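Monday 2020-03-30, and I have time at home, so I'm going to write up the Larodard bridge fight properly. Most people in town know the plaque. Few know what the company did there.

The plaque says the local company "held the bridge at Derville." They did, for part of one day in August. The longer story is in the company diary, which I copied out by hand a few years back.

The company crossed over from the Zirnholm side with 12 men short of full strength. They had been on the road 4 nights. The diary gives one line to each night, mostly about boots and bread.

Orders were to reach the bridge before dawn and keep it open for the wagons behind them. The map they had been given was old. It showed a ford upstream that had silted up years earlier, and they lost two hours looking for it. 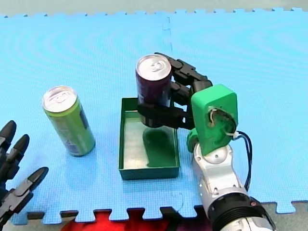

Radek Sokol replied that the ford is still marked on the county sheet his grandfather kept, and that the silt bar comes up to the knee in a dry summer. He asked which bank they searched.

The east bank, Radek. The diary says "east side, mud, turned back." If your sheet has a date on it I would like to know it.

They got to the bridge after sunrise. Two guns on the ridge had a clear line to the road. The captain put one platoon in the mill and the rest behind the cemetery wall. You can still walk that wall. The north end was rebuilt, the south end is original.

The first attack came down the mill lane and was stopped there. The second came along the river and nearly got around them. The diary is short here. The clerk wrote the hour, the word "river," and the names of the wounded.

The relief was supposed to come from Arai by noon. It came at dusk. I have read three explanations for the delay and the dullest one seems right to me: the message went to the wrong headquarters and sat there. 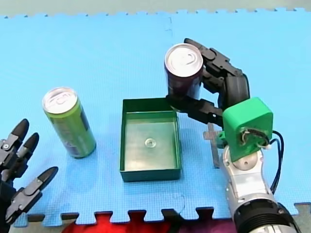 By the time the relief arrived, the wagons were over and the captain had already started pulling men out of the mill. He wanted them across before dark. The last section left by the back window and waded.

369 men went to the bridge. The plaque lists 6 dead. The parish register at Derville has those same names, plus one man buried without a name. He could be ours or he could be a wagon driver. I don't think it can be settled from the papers we have.

The plaque also puts the fight a day late. It uses the date of the report, and the report was written the morning after. The diary and the register agree with each other.

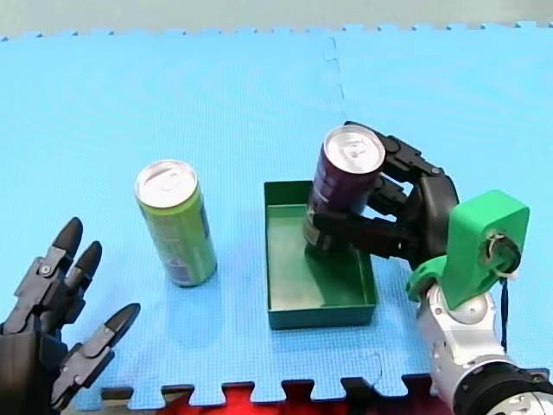 One reader wrote that her family always told it as a retreat, and she wanted to know if holding the bridge was something added later for the plaque.

I'd say both are fair. They were told to keep the bridge open until the wagons crossed, and they did that. Then they gave it up the same night. The report uses the word "withdrew."

Next I'll type up the pages on the march back to Larodard. The handwriting changes partway through, so it will be slow going.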